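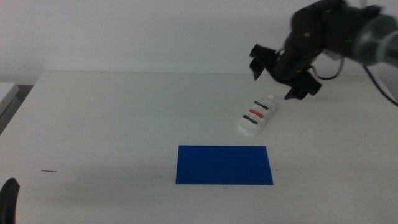
November, extraction bench, morning

Balm base, continued from the Tellevholm batch. Aim is to get the infused oil to set firmer without more beeswax, as the last lot dragged on the skin.

Oil: Wuva hemp flower, decarbed by Lemlem yesterday, held in sunflower oil at low heat and strained through muslin twice. Colour darker than the October oil, smell grassier. Still some fines at the bottom of the jar. Leave to settle and draw from the top.

Trial A: 100 g oil, 30 g wax, 2 g vitamin E. Poured at 70. Set hard, slight sinkhole in the middle of each tin.
Trial B: same, with 5 g of the wax swapped for candelilla. Glossier, snaps when cold. Sinkholes again.
Trial C: as A, tins warmed first. No sinkholes. Top a bit grainy by lunch.

Grain is probably the shea left in the pan from the Greltano order. Wash the pan properly and repeat C.

Aled wants the compost figures for spent flower before the Tolentino visit. Sacks not weighed yet. The muslin goes in the general bin until we find out if the stitching is polyester.

Labels for A to C are pencil only. Keep out of the stock cupboard.

L. Yilma to check A and C for grain tomorrow, same room, lids off.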